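Illthorpe Community Workshop
Shared Tools and Automation
Setting Up the Bin-to-Board Exercise

Members intending to use the robot arm must first complete this exercise in simulation. The model reproduces the bench arrangement and may be run on any workshop computer.

1. Open the bench model and confirm that the arm is fixed to its grey mounting box.
2. Place the board directly beside the bin, leaving a narrow gap between the two.
3. Teach a waypoint above the bin, then a second one with the gripper inside the opening.
4. Set the approach height to 70 mm and the speed to 5 per cent for the first cycle.

Check the forearm as well as the gripper at each waypoint – it passes over the fixture when the wrist is at the bin.
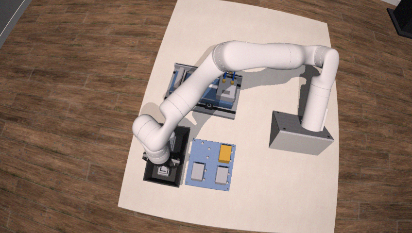

Merike Ots advises that members who find the wrist fouling the rim should raise the approach to 74 mm before altering any joint angles, and should save the original program under a separate name.

Once the cycle completes without a collision warning, repeat it 4 times at the same speed. Save the log to the Zavero folder and book a supervised session on the physical arm. Bench sessions are held on Sunday – closed footwear is required.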